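The Pereck Board

The procedure had been written by Farhad Yazdani and ran to 17 pages. Roya Ghaffari had read it on the train to Beltlow and again in the corridor outside the room. It covered the board, the blocks, the lighting, the wording of the instructions and the length of time an examiner was permitted to wait before speaking. It did not say what to do when the subject was your mother's oldest friend.

The form had a box for conflicts of interest. She wrote "family acquaintance" in it and initialed the entry. Ha-neul Hwang, who supervised, countersigned and handed it back.

"You can read the script or I can," he said.

"I can read it."

The board was maple and lay flat on blue perforated panels. The blocks were kept in a gray case with a cut foam insert, one recess to each shape. Roya took them out and set them along the near edge of the board. The order was given on page four, and she followed it, wiping each block with a dry cloth before putting it down. The yellow heart came last on the list. She recorded the count.

Pouran Babaei came in at the scheduled time. She wore a wool coat in June and did not take it off. She had taught geometry in Stefanou until her retirement and had once, over the course of a single winter, taught Roya to bisect an angle, to inscribe a hexagon and to stop apologizing for wrong answers. She looked at Roya for a period that Roya, from habit, estimated at four seconds.

"You are the examiner," Pouran said.

"Yes."

"Good. Proceed."

Roya read the script. The subject was to arrange the blocks in any manner she chose. There was no correct arrangement. The subject was to say when she had finished. After an interval of 800 seconds, spent in conversation or in silence, the blocks would be returned to the edge and the subject would be asked to make the same arrangement again. The score was the difference between the first and the second.

Pouran moved the blocks with one finger, pushing them and seldom lifting them. The blue prism and the yellow block with the round top went to the far left corner. She left them there and did not touch them again. The others she brought to the middle. She placed the green cylinder at the back, then the green star, and built a slanting row in front: cube, red cylinder, red star, heart. The heart took longest. She turned it one way and then the other until it rested against the star.

"Finished," she said.

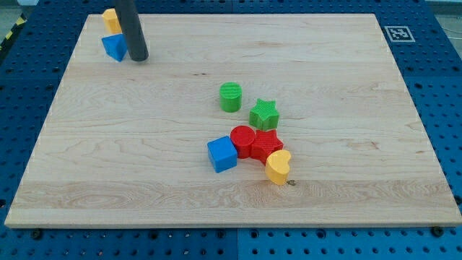

First arrangement, Beltlow, Jun 19, 2021.

Ha-neul started the timer. The script allowed neutral topics, and a list of them was given in an appendix. Roya selected weather.

"It is warm," she said.

"It is June," said Pouran. "How is your mother?"

This was not on the list. Roya looked at Ha-neul, who was adjusting something on his clipboard.

"She is well. She has moved to Pretau. She has a balcony."

"She wanted a balcony in Stefanou. The landlord said the wall would not carry it. I did the calculation for her and the wall would have carried it easily." Pouran folded her hands on the edge of the table. "He was a lazy man. What does she grow?"

"Basil. Some tomatoes, in pots."

"In pots," Pouran repeated, as one repeats a figure to be sure of having heard it.

They discussed tomatoes until the timer sounded. Roya returned the blocks to the near edge in the order given on page four and read the second part of the script.

Pouran began without delay. The prism and the round-topped block went to the far left corner. The green cylinder went to the back and the green star beside it. She set the cube, the red cylinder and the red star in their row. Then she picked up the heart and held it over the board.

The permitted wait was 78 seconds – after that the examiner was to say, "Take your time," and nothing further. Roya watched the clock. At 78 she said it.

"I know where it goes," Pouran said. "I am deciding whether I like it there."

She put the heart down in the far corner, with the prism and the round-topped block, and squared it with her finger.

"Finished."

Ha-neul measured the positions and read them out. Roya wrote them down. Six of the seven other blocks were within tolerance, and the seventh, the green star, was out by the width of a pencil line. The heart was entered as a displacement. The form offered two codes for displacement, one for error and one for refusal, and a blank line for remarks.

"Which is it?" Ha-neul asked, when Pouran had gone down to the street to wait for her taxi.

Roya thought about the wall in Stefanou. She wrote "subject revised the arrangement" on the blank line, left both codes empty, and began putting the blocks back into the foam.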